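Edevstead Community Help
Home and laundry > Folding and storing
Solved, 3 replies, viewed 1,543 times

How do you fold a big checked shirt so it stays folded?

Posted by Wendelin Fankhauser

Hello all! I've recently fallen head over heels for tidy drawers (I know, I know) and I've got T-shirts, tea towels and even socks standing up in rows like little books. It makes me happy every single morning. The one thing beating me is my red and black check shirt. It's a soft, heavy sort of cloth, it's a size too big for me, and whatever I do with it I end up with a fat lump in the middle and two sleeves trying to escape.

I've tried folding it on the bed, which is hopeless as the duvet sinks under it. So now I clear a bit of the table and do it there, and that's already a big improvement.

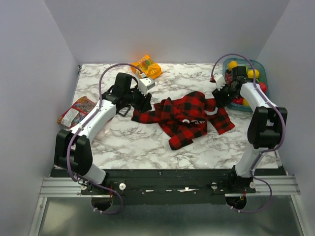

I start with the buttons done up, then turn it face down, bring both sleeves across the back and fold the bottom up to the collar. It looks lovely for a second or so. Then I pick it up and the whole thing slides apart in my hands. Should I be buttoning all of it, or only some? And is it better to roll a shirt like this? My drawer is 145 mm deep inside, so whatever I end up with has to be shorter than that when it stands on its edge.

I did ask my sister, who rolls everything, and we had a very long phone call in which we agreed on nothing at all.

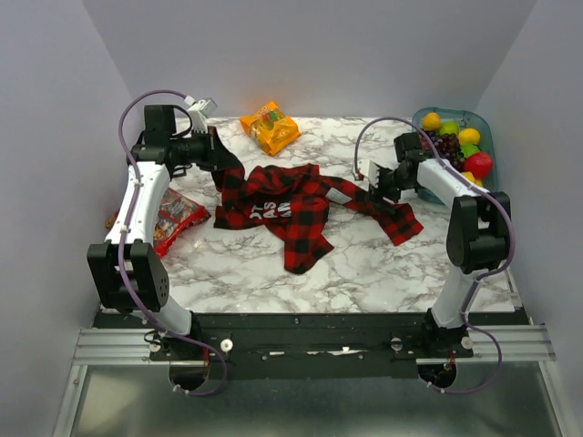

Bachmann replied that rolling is fine for a rucksack but a waste of effort in a drawer, as a rolled shirt takes up a round space and drawers are square. Use the top button, the middle one and the bottom one and leave the rest. Lay it face down. Smooth it with your flat hands from the collar towards the hem. Fold one side in to the middle of the back, then lay that sleeve straight down along the fold you've just made, so it doesn't cross over to the other side. Same again with the other side. The lump comes from crossing the sleeves, every time.

Wendelin Fankhauser added:
Oh, that's brilliant, I've been crossing them for years! Down along the edge, got it. I'll have a go after tea.

Gulgate
3 replies in this topic, member since June

Just shake it out first, then fold it. Works for me. Or hang it up?

Stullon
Marked as helpful by the poster

Lovely to see someone else who gets excited about drawers! Bachmann is right about the sleeves and I'd do it just like that, but I think half your trouble starts before the first fold. A shirt that has been lying in a heap has all sorts of twists in it, especially where the sleeves join the body, and if you try to smooth those out from the top you only push them somewhere else.

So find the two shoulder seams before you do anything. Hold one in each hand, lift the shirt right up and give it one good snap downwards. Then lower it hem first, so it lands flat and the shoulders go down last. If one sleeve has gone inside itself, put your arm down it and pull the cuff through (I skip this when I'm in a hurry and I always regret it).

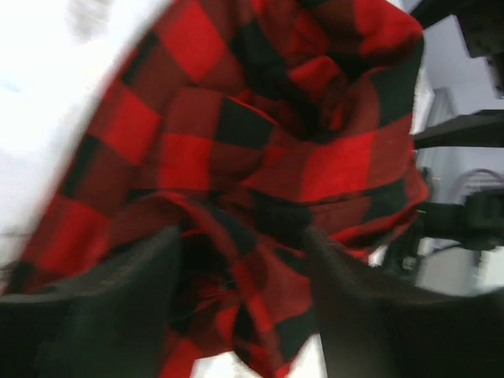
Getting it to stand up

Once both sides are in and the sleeves are lying straight, you've got a long strip. Don't fold it in half from hem to collar, as that gives you a thick end and a thin end and it'll always want to topple. Fold the hem up so that it stops a couple of fingers short of the collar. Then fold that in thirds, pressing each time with your forearm and letting the air out. Heavy cloth holds a lot of air!

For your drawer, make the strip a little narrower to begin with and try thirds first. If it's still too tall, go to quarters. My own check shirt goes in thirds and it's a big one, but my drawer is deeper than yours, so do measure.

Pick it up from underneath with both hands, with the last fold facing the ceiling, and pop it in between two things that are already standing. It leans on its neighbours and stays put beautifully. A shirt on its own in an empty drawer will flop whatever you do.

One more thing, do clear the whole table and not only your half of it. A sleeve needs far more room than you'd think, and crumbs love a soft shirt.

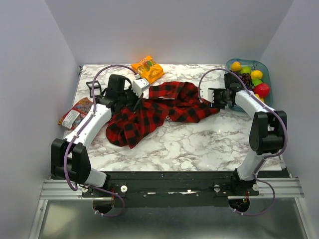 Red and black check shirt on the table, still to be folded.

Wendelin Fankhauser added:
It stands up!!! Quarters in the end, thirds was a whisker too tall. I've opened the drawer 2 times since just to look at it. Thank you both so much, and Gulgate too, the shake did help. Next up is a fitted sheet, so expect me back here shortly.

Related topics
Jumpers: fold or hang?
Keeping tea towels upright
Fitted sheets, the big thread (1,113 replies)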